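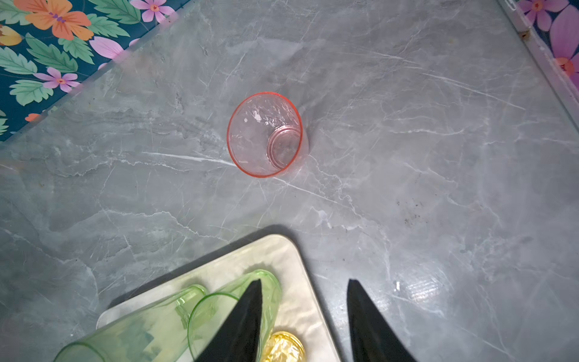
Marble is a rock that forms when limestone or dolomite is changed by heat and pressure inside the earth. It consists mainly of the mineral calcite, or in some cases dolomite, and the grains are locked together so tightly that the surface can be polished. Gray marble is a common type, and it often carries fine white and pale gray veins, as in the surface on which the pink cup is lying. The veins can run in one main direction, mostly diagonal in this case, and send out smaller branches. The word marble comes from the Greek word for a shining stone. In the stone trade the same word is used more freely, for nearly any stone with calcite in it that takes a polish.

Formation

Limestone is built up mostly from shells and other remains of sea life. When it is buried deep, or when hot melted rock comes near to it, the small grains of calcite grow again into larger ones. This process is called recrystallization. The fossils and the layers of the first rock are usually lost, although traces may stay if the change was weak.

Pure marble is white. The other colors come from materials that were present in the limestone before the change. Iron oxides give red, pink, yellow and brown colors. Carbon from plant or animal remains gives gray and black. Serpentine, which forms from limestone rich in magnesium and silica, gives green.

Veins have more than one origin. Many of them are old cracks in the rock, in which water left new calcite over a very long time. Others are thin bands of clay or silt which were folded together with the rock. A vein of calcite is usually as strong as the stone around it, but a vein with clay can be a weak place, and the mason must look at it before cutting.

Properties

Calcite has a hardness of 3 on the Mohs scale, so a marble surface can be scratched by a steel knife. Granite is much harder. Marble also reacts with acids. Lemon juice, vinegar and wine dissolve a little of the calcite and leave a dull spot, which is known as etching. Etching is a loss of material and cannot be washed away. A stain is a different thing -- it is a color that has gone into the pores, and it can often be drawn out with a paste.

Marble feels cool to the hand because it carries heat away quickly. For this reason bakers like to roll pastry on it.

Quarrying and cutting

Marble is taken from the quarry in large blocks. Explosives are used very little, as they open cracks in the stone. The usual tool today is the diamond wire saw, a steel cable with small beads that hold grains of diamond. Water runs over the cable to cool it and to carry away the powder.

The blocks are then sawn into slabs, commonly 2 or 3 centimeters thick. The direction of the saw has a great effect on the pattern. A cut across the layers shows long veins, and a cut along the layers shows clouds and patches. Two slabs which lay next to each other in the block can be opened like a book, so that their veins meet as in a mirror. This is called book matching.

The Pisden quarries are an example of a small district of gray marble. Work there began on the hill of Cika, where the stone lies near the surface, and moved later to the lower pits at Mavisness. The Cika stone is light and cloudy, while the Mavisness stone is darker and has longer veins. Roughly 40 blocks leave the district in a normal month. The number is smaller in February, when frost often stops the wire saws. Most of the slabs are polished at the Rutherford yard, and the broken pieces are crushed for use in paths and garden walls.

Finishes

A polished finish is made with finer and finer abrasives until the surface reflects light. It shows the color at its strongest, but etching is also easy to see on it. A honed finish is smooth and has little shine, and it is preferred for floors and for kitchens in heavy use. Tumbled marble has worn edges and is sold mainly as small tile.

Care

Marble is cleaned with warm water and a mild soap without acid, and dried with a soft cloth. Many owners apply a sealer, which goes into the pores and slows down the entry of oil and colored liquids. A sealer does not protect from etching. How often it must be renewed depends on the product and the use of the surface -- a drop of water left on the stone for a few minutes is the usual test. If the stone turns dark under the drop, it is time for a new coat.

See also

Dolomite
Limestone
Serpentine
Travertine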